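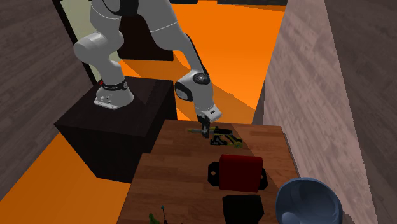
Loredana Messina asked whether you can really keep sweet peas going from February sowings without a greenhouse, and whether it's worth the bother when the garden centre sells trays of them in spring. Yes to the first. The second depends on how many you want. Thread.

Home · Threads · Growing · Allotment · Search

Posted in: Flowers > Climbers

I have a plot at Nerkside, on the side nearest the railway, with no greenhouse and a shed that leaks. All my sweet peas start on the back bedroom windowsill and then go out to a cold frame made from an old window.

Sowing first. I use the cardboard tubes from kitchen roll, cut in half and stood up in an ice cream tub. Two seeds to a tube, pushed in as far as the first joint of my finger. Ordinary compost. I've stopped soaking the seed beforehand. One year I soaked half and left half dry and they came up on the same day.

Mice are the main trouble. They will climb into a cold frame and go down the row taking every seed. Keep the tubs indoors until there's green showing, then put them out. Mice leave the plants alone once they're up, at least on my plot.

Once they're showing, get them off the windowsill. A warm room makes them tall and thin and they fall over. Mine go out when they're as high as a matchbox. A bit of frost does no harm if they've had a few days to get used to it with the lid propped open.

Pinch out the tips when there are two pairs of leaves. I didn't do this for years as it felt like wasting the plant. You get side shoots from the bottom and those are the ones that flower well.

Ettore Sanna says he never pinches and his are fine. His are on a south wall and fed every week. Mine are on clay in the wind.

Ground: I dig a trench the autumn before and fill it with whatever's going. Old bean plants, peelings, torn-up newspaper, the contents of the tea caddy. Cover it over and leave it. By planting time it has sunk, so top it up with soil or you'll have a ditch.

Supports. I've had wigwams blow down in 2 different summers. Now it's a double row of hazel poles tied to a crossbar, with string going side to side for them to grab. The string wants replacing each year. Don't use the green plastic netting. You'll be picking dead stems out of it all winter.

Last year I planted 10 tubes to a side. That was too close and the middle went yellow by July. This year it was 7 a side and they stayed green far longer.

Watering matters more than feeding. If they dry out the buds drop off before they open. I give them two full cans each in dry weather, in the evening, poured at the bottom and not over the flowers.

Picking. Every other day without fail. If you let pods form the plant thinks it's done. When I go away Marisa Pagano from the next plot picks them and keeps whatever she cuts. She had 102 stems in one go this July and sent me a message to complain she'd run out of jam jars.

Saving seed: leave one plant alone at the end of the row and let the pods go brown and papery. Bring them in before they twist open. Mine are in an envelope in the kitchen drawer with the colour written on it, though they don't always come back the same.

Back to Loredana's question. If you want one pot by the door, buy the tray. For a whole row I'd sow. A packet costs less than a tray and you choose the scented ones.

Fulvio Galli has asked about slugs. I'll do those separately, there's a lot.

Last updated: 18 Sep 2024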